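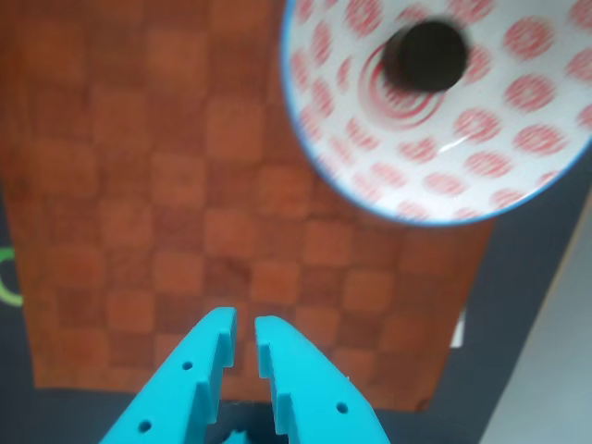

Matt finish, stepped inner edges.

Club forum > Boats and kit > Footrest slipping in the Stoltetti

gillg
13 Dec 2021
I have an older Stoltetti touring boat, bought second-hand in November. The left footrest slides forward one notch whenever I brace hard. The right one holds. Rails are the aluminium type with teeth along the lower edge and a spring-loaded pedal. I have rinsed both rails and there is no visible grit. Is this a worn pedal or a worn rail, and can I get the parts separately?
Ghislain Gill

weirside
Swap the pedals over, left for right, if yours are the symmetrical kind. If the fault moves to the other side it is the pedal. If it stays put it is the rail. Takes ten minutes.

ccampbell
They are only symmetrical on the later boats. On the earlier ones the locking tongue is handed and it will go in the wrong way round but won't seat properly, so the test tells you nothing. Check for an L or R moulded on the back before you start.

Slipping by exactly one notch usually means the spring is weak and the tongue is only half engaged. It rides over the first tooth and then catches on the next. A worn rail tends to let go over several notches.

gillg
There is an L on the back. I can push the tongue in with one finger on the left. The right needs my thumb and some effort.

ccampbell
Spring, then. Grewal sell them in a pack with the pivot pins. Replace both sides while you are in there.

flatwater_dave
I'd disagree with replacing just the spring. I did that on mine and it slipped again by the next trip to Draltitham. The edges of the tongue had rounded off and no spring was going to cure that. Buy the full pedal assembly.

ccampbell
If the tongue is rounded, yes. He hasn't said that it is. Run a fingernail across it. A square corner catches the nail, a rounded one doesn't. No sense in paying for an assembly to replace a spring.

weirside
Also check the rail bolts. Mine had 4 of them, two per side, and one had backed out enough for the rail to flex away from the hull under load. That looked exactly like a slipping pedal.

gillg
Bolts: rear left was loose by half a turn. Now tightened. Tongue catches the nail along most of its length but feels slightly soft at the front corner.

flatwater_dave
Soft at the front corner is how mine started.

ccampbell
Tighten the bolt, fit the spring, and test it on dry land. Sit in the boat on grass, set the pedal 4 notches from the end and push as hard as you would on the water. If it holds there, leave it alone. Don't overdo the bolts — the sealing washers split, and then you have a leak as well as a slipping footrest.

On grit: a rinse from above doesn't clear the channel behind the teeth. Take the pedal right off and use an old toothbrush. The water at Pridstead carries a lot of fine silt and it packs in there. No grease afterwards, it holds the silt.
Colleen Campbell

weirside
I use a dry silicone spray on mine and have had no trouble.

ccampbell
On the pivot, fine. I would keep it off the teeth.

gillg
Springs ordered. I will clean the channel while I wait and do the grass test once they are in.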